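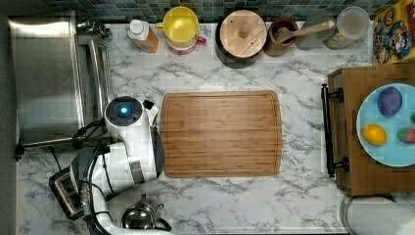
Pongsak Inthanon told me in another thread that a small kitchen only ever needs one machine that makes toast, and that I should pick my favorite and send the other one to the basement. I have been thinking about it ever since, and I still can't bring myself to do it, so I am starting a thread of my own.

How do you arrange a counter when both the toaster oven and the toaster have to stay out?

Posted by Rodica Surdu, 2024-10-28

We moved to Brurport in the spring, into a house with a lovely counter, white with gray veins, and little square tiles behind it that I fell in love with before I had even looked at the bedrooms. What I did not look at was how much counter there was. The toaster oven lives on the left and it is a big thing, and I use it nearly every evening. The toaster is for mornings. My husband is very attached to his morning toast and says the oven dries it out (he may be right, I have stopped arguing!). Then there is my bamboo cutting board, the big one with the groove, which I like to leave in the middle where I can get at it, and along the tile I keep the things I reach for all day: the pot with the wooden lid, the brown crock, a couple of clear canisters, and whatever box of something one of the children has left leaning there.

None of it is junk, that is my trouble. Every article I read says to get rid of what you don't use, and I do use it. But by dinner time I am chopping onions with my elbow against something, and I have cords going where I'd rather not have cords. I have 40 inches of depth to play with in exactly zero places, if you see what I mean. It's an ordinary counter. I don't want to buy a cart, because there is nowhere to roll it, and I'd like to keep the tile showing as much as I can.

So, what would you put where? And is it bad to have the cutting board out all the time?

Answers

Pongsak Inthanon

Well, I said what I said, but I can see you've made up your mind, and I have a soft spot for people who are loyal to their toasters. Let me try to be more useful this time.

Start with the board. You've put it in the middle and I think that's right, so leave it there and let everything else move around it. Stand in front of it and pretend to chop a cabbage. Wherever your elbows go, nothing tall should be standing. I did this in my own kitchen with a roll of painter's tape, marking the counter like a little parking lot, and my wife laughed at me for a week but the tape stayed down until we'd learned it.

Next, the heat. The toaster oven should have open space on both sides and behind it, however much the manual says, and nothing that can melt or scorch should be leaning on it. Don't store anything on top either. I know it looks like a shelf. Everybody treats it like a shelf, my mother kept her bread on hers, and one day there was a smell. The same goes for a toaster, which should be out in the open when it's on and not pushed under a cabinet. Plug them into the wall and not into an extension cord, and don't run both at once on the same circuit if your breaker has ever complained about it. I unplug mine when I'm done.

As for the row along the tile, I'd put it in the order you use it. Cooking things toward the stove, baking things toward the other end. A crock of spoons is a fine thing to have out, but it only earns its place if it's beside the pan you're stirring. Flour and sugar and so on can go in a cupboard unless you bake a lot. I bake twice a year and had four canisters out for nine years because they matched.

Boxes go in the pantry. I realize you have children. Good luck.

Rodica Surdu

Thank you, this is so kind, and I did the pretend cabbage! My left elbow is the problem. I've been playing with it today and trying things in different spots, with the French press out too, because I couldn't think where else it would live and I want it near the outlet anyway.

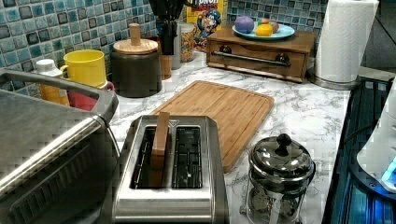

How often should a bamboo board be oiled if it stays out on the counter? Once a month suits most boards, and sooner if the surface starts to look pale or feel rough. Use food-grade mineral oil, rub it in with a soft cloth in the evening, and wipe off whatever hasn't soaked in by morning.

I got that from the man at Seneviratne, the hardware store on our side of town, when I went in for a bottle, and I'm putting it up in case it helps somebody else. He also said to lean the board on its edge after washing so both faces dry, and only lay it flat again once it's dry all through. So I suppose it can live out as long as I remember that part. I did not know about the two faces. I have been laying mine down damp since we moved in, which I will not be telling him.

I'm still not settled about the toaster. It's handy at the front but I don't love it between me and the board.

breadheel

get a toaster with a lid. or just use the oven like a normal person. my oven toasts fine on the top rack

Menon Street Kitchen

I agree with most of what Pongsak wrote and want to add something about the toaster, because I had this same puzzle in a rental for years and felt quite strongly about it by the end.

Give it a morning place and an afternoon place. It's light, it cools down quickly enough, and it really doesn't have to own a spot all day. Ours sat at the front by the outlet for breakfast, and once it was completely cool I unplugged it, tipped out the crumbs over the sink, wrapped the cord loosely and slid it back against the wall at the end farthest from where I chopped. That took hardly any time and it became part of washing up the cups. The French press can do the same dance, since it's a morning thing as well. If the two of them share a tray, you can move both in one go, and the tray catches the coffee grounds and the crumbs (I used a baking sheet with a bent corner that was no good for cookies anymore).

The toaster oven I would not move at all. They're awkward to lift, and once you've found a place where the door opens fully and you can get a hot pan out without turning around, I'd call that its home. Do leave yourself somewhere to set the pan down, though. If your counter is real stone, I'd put a trivet or a folded towel under it. Stone can take heat, but a quick change in temperature isn't good for it, and I wouldn't want to be the one who found out. Lemon juice and vinegar will dull marble too, so wipe those up right away.

One more thought about your tile. I'd leave a gap in the row somewhere, a wide one, where nothing stands at all. It makes wiping down much easier, and you get to look at the part you bought the house for! We spent 200 dollars on shelves to clear our wall and then filled the shelves, so please take my advice for what it's worth.

Rodica Surdu

The tray! I have a tray. It's in the basement, which is where Pongsak wanted the toaster to go, so there's some room down there now. I'm going to try the morning and afternoon places this week and will come back and say how my husband takes it.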